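Search this site Search
Home Projects Reports Contact

Clurkia Reuse Program – progress report for June
Prepared for the grants office at Manside

You asked whether the desktop refurbishing line is worth a second year. My answer is still "I doubt it," and the figures below are the reason.

Kozan delivered 132 towers against the 600 we were promised. The delivery note calls them "complete, tested units." We opened a first batch of 6 and I would not use either word. Memory was gone from most of them and two had no processor. Petex, which handled collection, says parts were removed before pickup. Kozan says after. I have seen no paperwork that settles it, and I have stopped asking.

The stripping bench is the one part of the project that does what the application said it would. Opening a case and logging what is left inside takes a few minutes, and the log sheet now has a line for each item: processor, memory, coin cell, power leads. Before that we had a single box marked "OK," which told us very little.
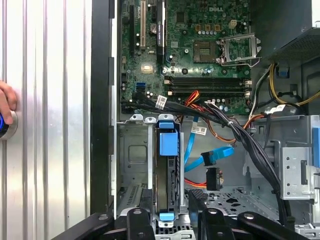
Defne Demirtaş disagrees with me about the Dell boards and wants it on record that a board with an empty socket and four empty memory slots is still a usable board, provided the contacts are clean, and that writing it off as scrap would make our numbers look worse than they are. She would buy used processors in bulk and fit them here.

Perhaps. The quote she obtained for processors and memory comes to 865 dollars, with no warranty and no returns. It also assumes every socket is undamaged, and we have checked very few. I have asked Selim Yüksel to go through the sockets under a magnifier before any money is spent – he expects to need roughly two weeks.

Still open:
Replacement delivery from Kozan, no date given
Storage for the cases we have emptied
Disk wiping certificates, requested twice from Petex

I am not asking for the next payment yet. If Selim's check goes well I will send a revised budget, and if it goes badly I will send a shorter one.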